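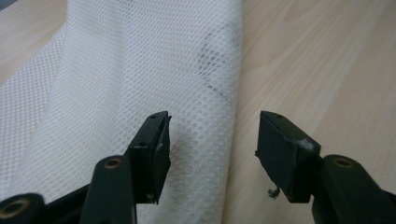

Posted in Tool Reviews by the Endport bench desk | May | 2 comments

Valtitard two-finger gripper, hand-held version. Three weeks in. Short version: good on boxes, good on bottles, bad on netting, and the fault we hit is one you should know about before you buy.

We had it on a fabric folding job. White mesh, light stuff, honeycomb holes. Pick up the edge, fold, let go. The letting go is the problem. Fingers open, mesh stays on one pad. Pull away and the whole piece slides across the table after you. First time I thought I'd misjudged the grip. Then it did it again on the next piece.

Cause, as far as I can tell: lint. The pads pick up fibers and hang on to them. There's a tuft on the upper corner of the right finger, a speck on the left one and a frayed thread hanging off below. Doesn't look like much. But the thread works into the mesh holes and then you've got a snag. We tore one piece that way, and on the arm-mounted version it tripped the force limit and stopped dead with the fabric still held. Restart, and it opened with no warning. Hand was nowhere near it, luckily. I don't like that at all. A restart should ask first.

Manual says clean the pads every 3,000 cycles. On netting that is way off. We got 17 folds before the first snag. Now we wipe both pads with a damp cloth between batches and pick off threads with tweezers, and its mostly fine. Mostly.

Good points. Linkage is solid, brass bushings, no slop in them so far. Weight is OK for a morning, less OK by 4 pm. Pads swap with 2 screws a side, quick job. Spare pads cost too much for what they are.

Also tried the smooth pads from Birka. Less lint, let go cleaner, but they slip on anything heavier then a dish towel. Pick your poison.

Wrote to Valtitard on the restart thing. They say a fix is coming, no date given. Until then keep fingers clear when you power it back up.

Score: 3 out of 5. Would be a 4 with a sane restart.

Comments

meshhead: Same snag here with laundry bags. Lint roller before every run, works better than a cloth for me.

dockside_k: Did the Khosravi controller do the restart thing too or only theirs? We run the Khosravi and it holds until you clear the alarm.

meshhead: only seen it on the stock one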